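Jurent Bamboo Cutting Board with Juice Groove
Sold by Skultel
Item no. 395

Product details

The Jurent is a rectangular bamboo board for everyday bread, fruit and vegetables. It has rounded corners and a groove on the cutting side that catches juice before it gets to the counter. The finish is food-safe mineral oil, applied before packing.

In the kitchen
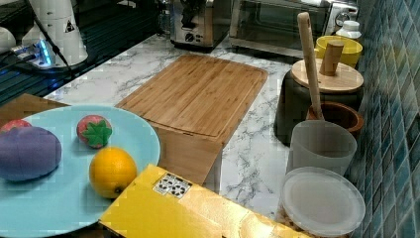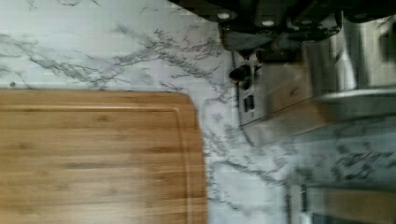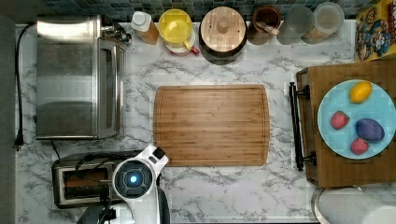
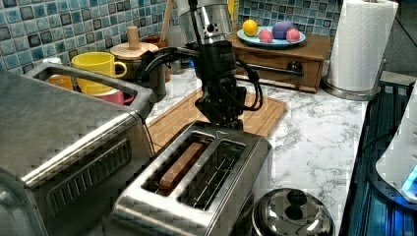

The Jurent is made to stay out on the counter between meals, so the grain is left in its natural color and no logo is burned into the top. It suits light and dark counters. Shoppers often ask how it looks on stone, and the white marble pattern with gray veins is a fair guide: the bamboo comes across as a warm tan next to it. If you want the board near a toaster, leave enough space to pull the crumb tray. Keep the cords out from under the board so it sits flat.

Care

Wash by hand with warm water and mild soap. Stand the board on its long edge to dry. Do not soak it or put it in the dishwasher. Oil it when the surface starts to look pale. One bottle of Vaseteo board oil (208 ml, sold separately) will do several coats.

Shipping and returns

Orders placed before noon leave our Llewellyn warehouse the same day, except on weekends. Boards can be sent back unused within 30 days. The warranty is 2 years and covers splitting along the glue lines. It does not cover knife marks or stains.

For orders of 500 boards or more, write to Mawar Tjoa in trade sales.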